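How many sock demos before a policy stops being dumb?

Posted by Oľga Jelínek

Hi all! I'm collecting hand-held gripper demos for a sock pairing task (pick one up, lay it on its match, let go) and I have 397 so far. I trained on those over the weekend and the policy goes for the sock fine, then closes too high and drags it across the table. Do I just keep going to 800, or is something off with how I'm recording? I do 20 in a row, then swap to another pair. Mostly plain socks on a wood tabletop - the pale green pair is the one it does worst on.

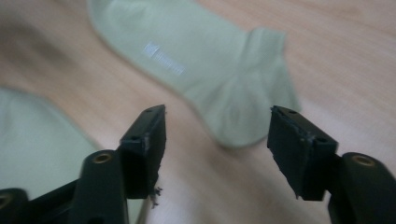
Boros says more demos won't help until I slow down. Fast approaches smear the wrist view right when the fingers need to line up, and then the model is guessing at height.

Is that right? I can slow down, but it makes every session drag on forever.

Jalline
Yes to slowing down, but only for the last bit before the grasp. I had the same thing with dish towels. Move at normal speed, pause a beat over the fabric, close. I redid 6 batches that way and threw the old ones out (painful!). Also check your pads. If the fiber on one starts to fray, trim or replace it, or your early and late demos won't grip the same.

Astix
just get more data

Dutent
I'd mix up the starts before going to 800. Twenty in a row with one pair means the sock lands in nearly the same spot every time. Toss it, bunch it up, turn it toe first. And pale socks on pale wood are hard, so give that pair extra turns. I'd retrain at the end of each evening and look at where the fingers close.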